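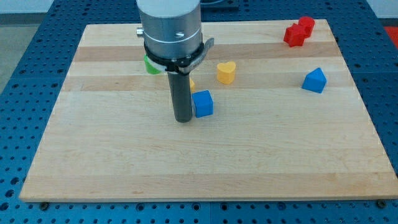 Clirnmont school shop to stay open evenings through winter

CLIRNMONT, August 23, 2022 - The woodworking shop at the old Orozco Street school will keep its evening hours through the end of January, after the town council voted to pay for heat, power and one part-time instructor.

The shop had been due to close at the end of this month. The school moved its classes to the new building on Elau Road two years ago, and the shop wing has been used since then only for adult evening classes. The district said in the spring that it could no longer cover the cost.

Under the agreement passed at the council's regular meeting, the town will lease the wing from the district for $1,379 a month. Students will pay $82 for a ten-week course, the same as last year. Tools, glue and sandpaper are included in the fee. Lumber is not.

Itzel Valdovinos, who teaches the beginner course, told the council that the waiting list for fall was already longer than the class. The room has bench space for 14 people at a time.

"We turned people away in the spring and we were going to turn them all away in the fall," Valdovinos said. "Some of them have been waiting since before the building changed hands."

Beginners make a cutting board first. They rip boards into strips, plane the edges, glue the strips side by side and clamp them overnight. The second project is a small bookcase or a step stool, depending on the student. Valdovinos said she had thought about dropping the cutting board and starting with a simple box, but people learn more about grain and glue from the board, and they get to take it home and use it.

The vote was 4 to 1. Council member Cyrill Schwaiger voted against the lease. He said he had no objection to the classes but did not think the town should be renting a building it might later be asked to buy.

"The roof over that wing is 30 years old," Schwaiger said. "If it goes in the middle of the winter, I want to know who gets the bill."

The lease says the district remains responsible for the roof and the outside walls. The town takes on the heating system, the lights and the dust collector. The dust collector was serviced in the spring and passed its inspection, according to a report given to the council.

Hermenegildo Ayala, the town's recreation director, said the money would come out of a fund set aside for a second tennis court. Work on the court has been put off while the town waits for a drainage study, and he did not expect to need the money before next summer.

Several residents spoke during the comment period. Cirilo Ponce, a retired cabinetmaker who lives on Hellirance Lane, said he took his first class in the same room as a teenager and later sent both his sons there. He offered to help with tool sharpening on class nights at no charge. Ayala said the town would have to check its insurance before accepting.

Another speaker asked whether the shop could open on weekends for people who have already finished a course and only want to use the table saw and the planer. Valdovinos said that would need a second instructor, as the rules do not allow the large machines to run without one in the room. The council took no action on the request.

The district bought most of the large machines used, and a few are older than the building. A lathe that stopped working last winter has not been fixed. The replacement motor was quoted at $1,722, and the council did not include it in the lease. Turning classes will stay off the schedule for now - students who had signed up for them can move to another course or get their money back.

Lovisa Lunde, who handles sign-ups at the recreation office, said people on the spring waiting list would be called first, in the order they signed up. They will have a week to answer before their places are offered to others. Open registration begins after that, at the recreation office counter or by phone. There is no online form this season.

Town residents will have first choice of any open places. People from outside town may enroll if there is room and will pay the same fee.

Students need to bring safety glasses and wear closed shoes. Long sleeves must be rolled above the elbow at the machines. The minimum age is 16, and anyone under 18 needs a parent's signature.

Parking is in the rear lot off Orozco Street. The front doors of the old school stay locked, and students should use the side entrance by the loading dock.

The council will look at the lease again in January. Ayala was asked to report then on enrollment, heating costs and the condition of the roof.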